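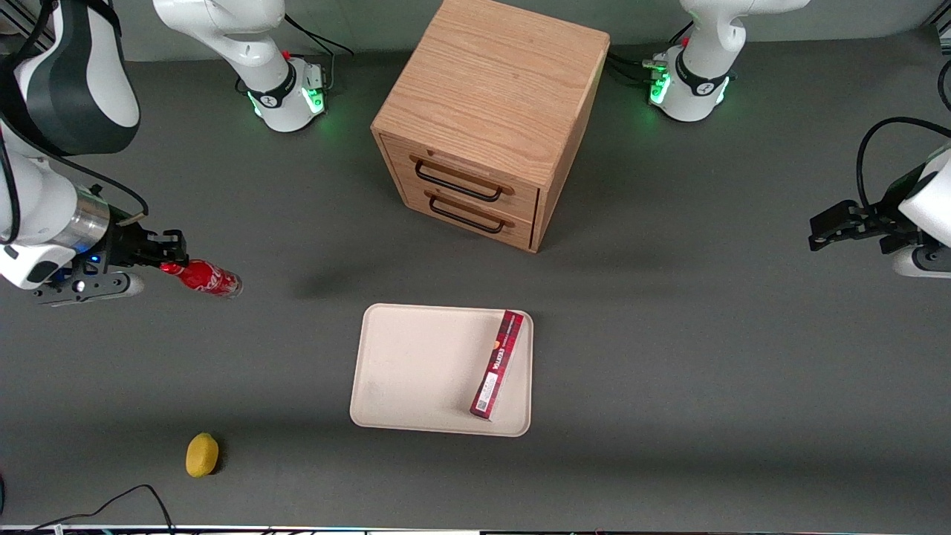

Botella roja de Coca-Cola sujeta por una pinza negra sobre una mesa gris.

Publicado el 28 de agosto de 2021 en Festivales
15 Me gusta
0 comentarios

Plirside vuelve a Kandatcombe, ¡y lo hace con más música que nunca! El festival de electrónica junto al embalse acaba de anunciar su próxima edición, que ocupará tres noches de junio y estrenará un segundo escenario al pie de la presa vieja. Ya teníamos ganas de escribir esta noticia.

El escenario principal, Nartey, seguirá donde siempre, en la explanada de hierba que baja hasta el agua, y allí sonarán sobre todo house y techno melódico. La novedad se llama Kirkar y es un recinto mucho más pequeño, para unas 400 personas, dedicado al drum and bass, al breakbeat y a los directos con sintetizadores modulares (quien haya pasado una madrugada delante de un buen directo modular sabe lo bien que puede sentar eso a las cuatro de la mañana). Entre los dos escenarios habrá 73 actuaciones, repartidas de manera que los cabezas de cartel no se pisen.

El cartel completo todavía no se conoce. La organización irá soltando nombres por tandas a lo largo del otoño, empezando por los residentes de Kirkar, y promete bastante sitio para gente que pincha por primera vez fuera de su ciudad. También vuelve la sesión del amanecer del domingo – para muchos, el mejor momento de todo el fin de semana – que esta vez durará una hora más y cerrará el festival.

Para dormir se amplía la zona de acampada, con 823 parcelas señalizadas y una parte tranquila al otro lado del pinar, lejos de los graves. El autobús desde la estación de Kandatcombe saldrá cada 15 minutos durante las horas de entrada y de salida, y funcionará toda la noche con menos frecuencia.

Los abonos de tres noches se pondrán a la venta con la primera tanda de nombres. Las entradas de un solo día llegarán más adelante, y quienes guardaron su abono de la edición aplazada podrán usarlo tal cual, sin cambiarlo ni pagar la diferencia. ¡Nosotros ya tenemos la tienda de campaña en el pasillo!

Etiquetas: electrónica, festivales, Kandatcombe, Plirside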